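A May Visit to the Broltetti Workshop in Drummond

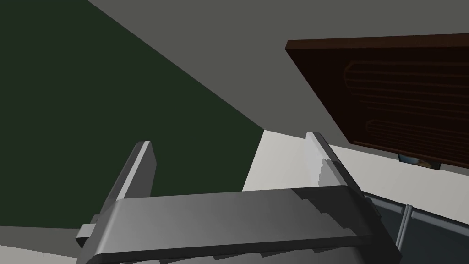

We went over to Broltetti to help settle which gripper our little packing line ought to get, and I'll admit I had my heart set on the Belletti before we even parked the car. They start every comparison in simulation, which I expected to find dull, and I ended up glued to the screen for most of the morning! Their wrist view looks up past the two flat fingers, leaning in toward each other with nothing between them yet, and you get a green wall and a wood cabinet tipped at an angle that had me tilting my own head to match. The shading on the right finger is jagged, but our host said the contact numbers don't care how pretty the plates look, and I suppose that's fair.

After coffee (very good coffee, in proper mugs) we moved to the bench, where the Fornus and the Belletti were mounted on 2 matching arms. Each one had been through 3000 closes on the same cardboard sleeve, and the Fornus had kept going to 3253 while somebody finished lunch. I liked how softly the Belletti let go. The Fornus was quicker and a good deal louder, though its finger pads swapped out in a minute with one hex key, and I got to do that myself.

We're asking for a loan of the Fornus over the summer, which surprised me as much as anyone. Parking is behind the building, by the way, and the front door sticks.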